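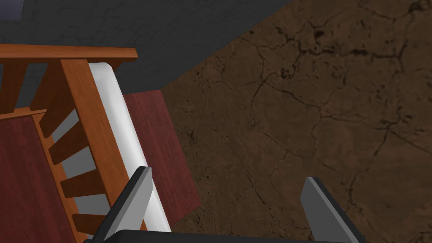 **Daltora opens up the setup book for Plarance, its simulated two-armed robot**

*For immediate release, October*

I've been looking after Plarance for long enough that people at Daltora have started calling it "your robot", so I'm delighted to be the one writing this. From this month, anyone can have the setup book we use to get our two-armed machine ready for work in Mekommont, our simulated bedroom. It's free, it's 22 pages long, and it has all my grumbles left in (I did ask whether I should take them out).

Plarance lives entirely in software, and you'd think that would mean no upkeep at all. I certainly did when I took it over! But a simulated arm drifts out of order much like any other machine when people keep changing things around it. Somebody updates the physics engine, somebody else tidies the joint names, and the next morning the left gripper closes a hair before the right one.

So the book starts with the grippers. We open both sets of fingers as wide as they'll go, write down the value, close them on nothing, and write that down too. Then we do the same with the wrists turned a quarter of the way round. The whole job takes me 12 minutes with a cup of tea, and it catches most of what goes wrong. 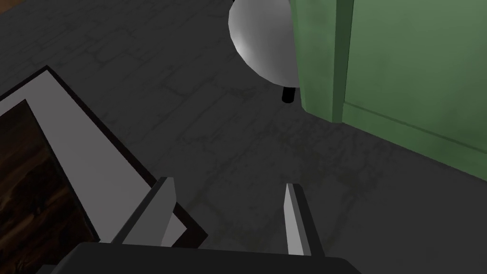
After that come the wrist cameras. Each one is fixed to its gripper by a single line in a settings file, and if that line is copied from the wrong arm the robot will reach very confidently for something that's somewhere else. I lost two days to that in the spring. There's now a page about it with a box drawn round it, and the box is my proudest contribution.

The room gets its own chapter. Mekommont has a bunk bed, a small green cabinet and a framed panel on the wall, and every solid thing in there needs a collision shape that matches what's drawn. Bed slats are awful for this. Give them one big block and the fingers can't go between them; give every slat its own shape and the simulation slows to a crawl. Our answer is on page nine, and I'd love to hear from anyone with a better one.

We sent an early copy to the team at Owino, who run a two-armed setup of their own, and asked them to be rude about it. 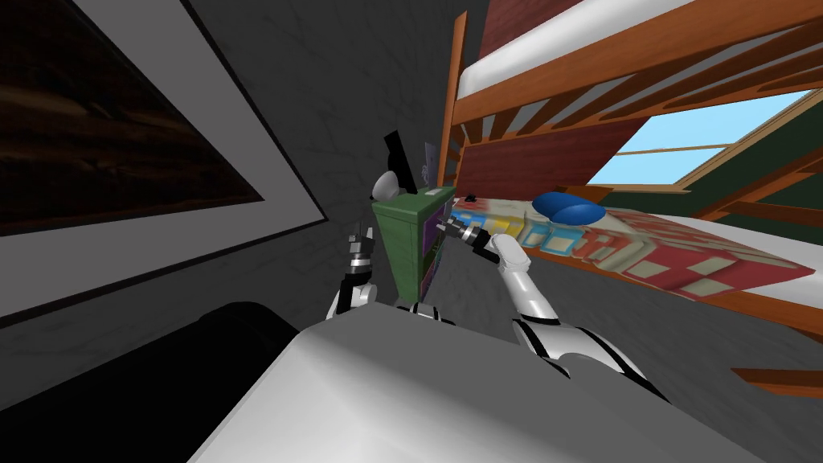
Celina Duda wrote back that the gripper chapter was the part she'd wanted for years, but that our advice on arm limits was far too trusting. "You check each arm by itself," she said. "Check them together, with both forearms forward, or you'll miss the poses where they knock into each other. And please put the reset steps at the front. I was reading them at six in the evening with a frozen robot."

She was right on both counts. The reset steps are on page one now, and the arm check has been rewritten so that both arms move at the same time, slowly, through up to 40 poses. You can stop sooner if you're only working near the cabinet — the list is in order of how much trouble each pose has given us.

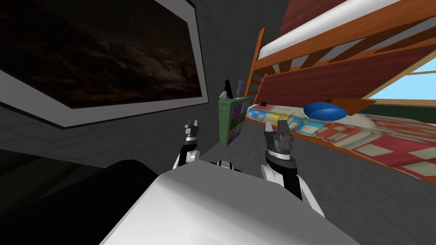
We've also added a short repair section for when the check fails. It goes through the joint limits first, then the base position, then the collision shapes, and it asks you to change one value and run the check again before touching the next. I know that's slow. I've tried changing three at once and ended up putting the whole lot back from a saved copy.

Along with the book you get our blank log sheet and the full fault list, which stands at 133 entries, a fair few of them mine. The base settings for Mekommont are included too, so you can try the steps on our room before you try them on yours.

Copies can be requested from the Daltora press desk. Corrections are very welcome and will go into the next version with your name beside them, unless you'd prefer to stay out of it.

**Press contact:** Daltora press desk, mornings only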